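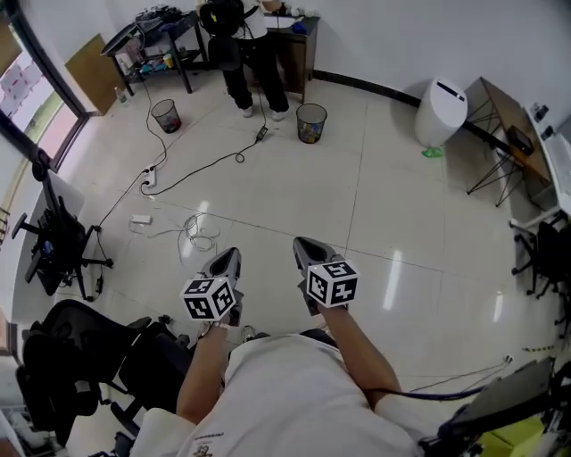 Ullent Workplace Services | Interiors and Small Works | Gallery

Clurholm office, tiled room: floor, power and furniture

Waste baskets, rolling cart, cabinet and desk at floor level, with the power strip and leads still lying on the tile.

This page covers the tiled office room at Clurholm during the September small works period. The room was kept in use throughout. Furniture stayed in place unless a job required it to move, and the daily waste round went on as usual. Text by Kazimír Kollár, floor measurements by Tihomir Vasić.

Floor

The floor is glossy white tile, laid before our contract began. The old drawings give no manufacturer and no batch, and the one box of spares in the basement store is a slightly warmer white. We have left it in the store. Any cracked tile in this room will be replaced with one lifted from under the cabinet, and the off-color spare will go down in its place.

A gloss finish shows dust, footprints and dried mop lines more than the matte tile in the corridor. It also shows every cable. Two changes were made to the cleaning method:

Dry microfiber pass first, then a damp pass with a neutral cleaner at the weaker of the two dilutions on the label.
Final pass worked from the back wall toward the door, overlapping each stroke by half a mop head.

No polish or sealer is to be applied. A test patch of sealer in the corridor made the surface slick when wet and took two evenings to strip.

Grout was checked along the main walking line between the desk and the cabinet. It is sound. There is slight darkening at the joints nearest the door, which came up with a nylon brush and the neutral cleaner. Wire brushes and acid cleaners are excluded.

Power

Power reaches the working side of the room by a white strip on the floor. Long leads run from there across the tile, along with an adapter and a charger brick that sit directly on the floor. This is the main item on the works list and the reason the room was given its own page in place of a line in the quarterly sheet.

Floor area of the room was taken off the plan and the long wall was checked on site. The long wall measures 3525 mm between finished corners. The plan had it 16 mm longer. The difference matters only for the trunking, which is cut to length before delivery.

Proposed arrangement, as agreed with the occupants:

Surface trunking in black, fixed directly above the existing baseboard so that the two read as one line. The baseboard itself is not to be drilled.
Strip moved off the floor and screwed to a wall bracket, sockets facing sideways, switch at the top.
Adapters and charger bricks in a ventilated tray. Bricks are not to be stacked or wrapped in their own cable.
Spare lead length taken up in a loose figure eight and held with hook-and-loop tape. No plastic ties.
Any lead that must cross the floor during the day to go under a low-profile rubber cover with beveled edges, and to come up again by 17:00.

The cover is a Wurnov section, supplied in 5 lengths with a push joint. It lies flat on tile without adhesive, but it creeps if a chair is rolled over it at an angle. Check the joints on Friday when the floor is done.

Do not plug one strip into another. Where a desk needs more outlets than the strip provides, send a request to this office and a larger unit will be issued.

Cart

The black metal rolling cart carries small items on open shelves. Open shelves suit things that are used daily, and they also fill up. The load was not weighed. The following applies to all carts of this type on the floor:

Heavy items on the bottom shelf.
Cups and anything holding liquid away from chargers and leads.
Nothing projecting past the shelf edge.
Casters cleaned monthly. Hair and thread are cut out with a seam ripper, then the axle gets one drop of light oil and the excess is wiped off.

Drinking bottles left on the floor are collected at the evening round if they are empty and placed on the nearest desk if they are not. The occupants asked for this in writing and it has been added to the round sheet.

Cabinet

Dark wood, standing against the back wall. The top has been used as a shelf for some time. We have no objection to one or two light items up there. It is not a place for boxes, and nothing should be pushed back so far that it can drop behind.

The cabinet was not moved during this period. When it is, two people are required and the feet must be lifted clear of the tile. Felt pads are in the kit, 17 in the last count, in the flat tin marked Ristić. Fit them dry and press each one for half a minute before the foot goes down.

Desk

Wooden top on black metal hairpin-style legs. Legs of this pattern put the load on a small contact point, and on tile that point will mark in time. Clear caps have been ordered. The leg fixings were checked by hand and tightened a quarter turn where needed. A powered driver should not be used on them.

There is no apron or modesty panel, so a cable tray cannot be hung in the usual way. Adhesive clips under the rear edge are acceptable for one or two thin leads. For anything heavier, use the wall.

Air purifier

White cylindrical unit, standing by the right-hand wall next to the desk. Keep bags, coats and packaging away from the base and keep the slot on top uncovered. Wipe the casing with a barely damp cloth, power off. The filter date is to be written on masking tape on the back of the casing. The previous tape had faded and the date could not be read, so the filter was treated as due and changed.

Bags set down beside the unit tend to be left there. The round sheet now includes it as a stopping point.

Waste

Wire-mesh baskets are used on the floor here. They are light, they are easy to see into, and they do not hold liquid. Food waste and part-full cups go to the kitchen bins on the corridor.

The collection record shows the baskets almost full by mid-afternoon on most days, so the round has been moved from evening only to 14:30 and evening. Liners are optional. If a liner is fitted it must be folded over the rim and not knotted. Loose wire ends on the rim are bent inward with pliers, and a basket with a broken base ring is withdrawn.

Baskets should stand against a wall or beside furniture. Two had worked their way out into the walking line when the room was surveyed, and both positions are now given on the plan held with the round sheet.

Outstanding

Trunking: order placed, cut length to the site measurement.
Wall bracket for strip: in store, to be fitted with the trunking.
Hairpin leg caps: awaiting delivery.
Purifier filter: done.
Grout at door: done, recheck at next deep clean.
Spare tile swap: no action until a tile fails.

Corrections to the measurements go to Tihomir Vasić at the Clurholm desk. Requests for extra outlets, baskets or cable covers go through the works form, with the room name in the first field.

Previous gallery: Clurholm corridor, matte tile and door stops
Next gallery: Clurholm kitchen, sink unit and lower shelves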